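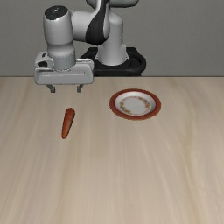 External view, carrot and plate scene, simulator viewport.

Reading time: 5 min

Section D. Checking a pick-and-place policy in simulation

This section covers the set-up of the carrot and plate scene in Atis, the connection to the Stuleline planner, and the checks to run before a policy is released to the batch queue. It applies to Atis builds from 3/29/23 onwards. For older builds, use the notes kept with the installer.

The scene is supplied in the Sitompul asset package. It holds one arm, one table, one carrot and one plate. The task is to pick up the carrot and set it down on the plate.

D.a Before you begin

The simulator, the planner and the policy server run as separate processes. They may share a machine. The simulator must be started first, as the other two read the clock from it.

Note: If the planner is started first it will wait without reporting an error. Stop it, start the simulator, and start the planner again.

D.b Loading the scene

1. Open Atis and choose Scene > Load.
2. Select the Sitompul package, then the entry carrot_plate.
3. Leave the seed field blank for a random layout, or enter a seed to repeat a known one. The reference layout for this section is seed 402.
4. Press Load and wait for the status line to read Ready.
5. Choose View > External and check that the arm, the carrot and the plate are all in view. If an object is missing, the package path is wrong. Correct it under Settings > Paths and load the scene again.

Caution: Do not move objects by hand in the viewport once the status line reads Ready. The viewport will show the new position, but the planner keeps the old one until the next reset, and the arm may be driven into the table.

D.c Setting the two camera streams

The policy takes two image streams: external and wrist. Both are rendered by the simulator and sent to the policy server with the joint state.

1. Under Streams, enable external and wrist.
2. Set both streams to the same rate. A policy trained on paired images will run with unpaired ones, but its results are of no use.
3. Open the wrist preview. The gripper body should lie along the bottom of the image with a finger at each side. If it lies along the top, set Rotate to half turn.
4. With the fingers open, check that the table can be seen between them.
5. Save the settings as a profile. Profiles are stored with the scene and are not shared between scenes.
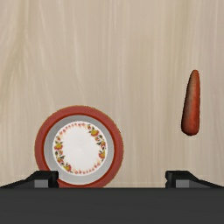
Dirk Hermans commented on the last draft of this section: I would move the wrist check ahead of the external one. A flipped external view is obvious to anyone who opens it. A flipped wrist stream got through our review in December and we spent most of the time looking for a fault in the planner. Could the manual at least say that the rotate setting is not carried over when a profile is copied?

The rotate setting is not carried over when a profile is copied. After copying a profile, repeat step 3 for the new one. The order of the checks has been left as it was, as the external view is also used to confirm that the scene has loaded.

D.d Connecting the planner

Stuleline receives a target pose from the policy and returns a joint path. It does not look at the images. Any error in the position of the carrot or the plate therefore comes from the policy or from the scene, and should be looked for there first.

1. Start Stuleline and enter the address of the simulator.
2. Set the planning limit to 800 ms. If no path is found within this time the planner returns the current pose and writes the line HOLD to the log.
3. Turn on table collision. It is off by default.
4. Turn on object collision for the plate only. If it is also turned on for the carrot, every grasp will be refused, as the fingers cannot close on an object the planner has been told to avoid.
5. Press Test. The planner requests the present joint state and compares it with the simulator. The test passes when both values agree.

Note: A short run of HOLD lines at the start of an episode is normal on a slow machine. HOLD lines throughout an episode mean that the target is out of reach or inside the table. Check the height offset in the policy output.

D.e Setting the grasp and release conditions

The gripper command is a single value sent with each target pose. Atis treats it as open or closed according to the threshold in the scene file.

1. Set the grasp check to Contact, both fingers. The setting Width only will accept a closed gripper with the carrot beside it.
2. Leave friction at the package value. Raising it hides poor grasps that will fail on the real arm.
3. Set the release check to Contact with plate, gripper open. Both conditions must hold in the same time step.
4. Set the episode limit to 2000 steps. An episode that reaches the limit is recorded as a failure, whatever the position of the carrot.

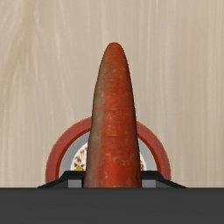 The grasp check and the release check are independent. An episode can pass the first and fail the second, and the log keeps a separate field for each. When comparing two policies, compare both fields. A policy that grasps well and releases badly needs different data from one that never reaches the carrot, and the overall score does not tell them apart.

Caution: The release check does not test whether the carrot stays on the plate. To test this, turn on Settle, which keeps the simulator running after the gripper opens and repeats the contact check at the end.

D.f Running a trial

1. Press Reset. Check that the step counter reads zero.
2. Press Run. Keep the wrist preview open.
3. If the arm shakes near the target, press Stop and lower the action gain. Shaking is usually caused by a policy rate that does not match the stream rate.
4. When the episode ends, open the log and read the grasp and release fields.
5. Save the log before pressing Reset. Reset clears it.

Repeat the trial with the seed field blank. A policy that passes only on the reference layout must not be sent to the batch queue.

D.g Faults

Wrist preview is black: the stream is enabled but the profile has not been applied. Apply it and reset.

Arm does not move, no HOLD lines: the policy server is not connected. Check the address and the clock source.

Arm stops above the carrot: the gripper threshold is set too high, or the height offset has the wrong sign.

Carrot passes through the plate: the plate has been loaded as a visual object. Load the scene again with collision shapes turned on.

Contact: Flolport documentation desk | © Flolport | Back to top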